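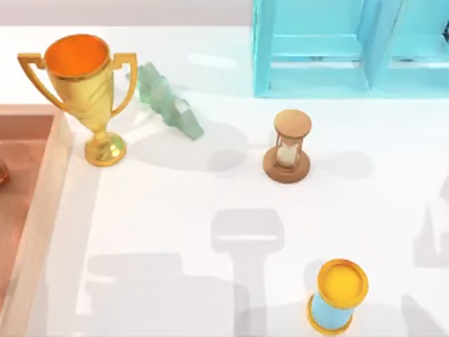 The Basbridge Cup

My uncle Siebe Willems left me three things: a house in Basbridge with a bad porch, a cat named Ostex, and a grudge against Aatos Pesonen. The cat I liked right away. The porch I could live with. The grudge came with paperwork (a whole shoebox of it!) and I spent my first Saturday in the house reading it on the kitchen floor.

They'd fallen out over a marrow. You know, the giant squash kind. Every summer the town gave a cup for the biggest one, and one year Siebe lost by 4 ounces and decided that Aatos had fed his on something sneaky. He wrote to the county. He wrote to the paper in Lammont. He wrote to a seed company that had gone out of business years before, and he kept the letter when it came back.

So I did what any sensible person would do and walked over there with a coffee cake.

Aatos opened the door in his socks. He was tiny! I'd been picturing a villain, I guess, somebody with eyebrows. He looked at the cake, then at me, and said, "You have his chin," and went off to find plates.

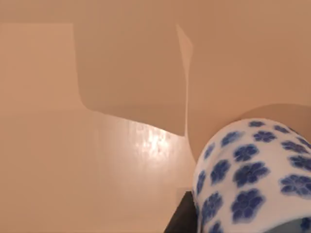 Blue flowers on white, the kind of vase my aunt would have kept on the piano.

There was a vase by his window and I knew it. I mean I knew it in my stomach, the way you know a song. My aunt Painemal – that was her last name, but all of us kids called her that – had one just like it, and it disappeared from the house when I was 8. Siebe told us it broke.

"She gave it to me," Aatos said. He was cutting the cake very slowly. "For the marrow."

I told him I didn't follow.

"It was hers. The marrow. Siebe's came up rotten on one side that year, so she grew another one behind my shed to surprise him. Then they had one of their fights, and she put my name on the card."

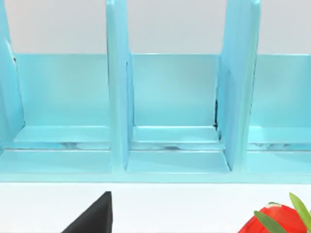
I ate two slices before I could think of anything to say. All those letters, all those stamps, and he'd lost to his own wife. I asked Aatos why he never told him. He said she'd made him promise, and after she died it seemed like a mean thing to hand a man.

Then he asked what Siebe had written about him, and I said oh, nothing much, and he laughed so hard he had to put his fork down. He'd gotten copies. The county had mailed him every single one.

I walked home the long way, past the feed store, with the empty cake pan under my arm. Ostex was on the porch, sitting on the one good board. I put the shoebox up in the hall closet. In March I bought seeds. 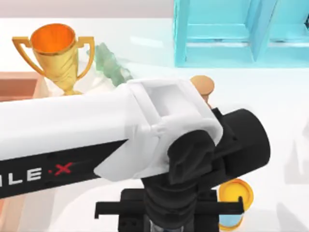 White and black, over a white tabletop.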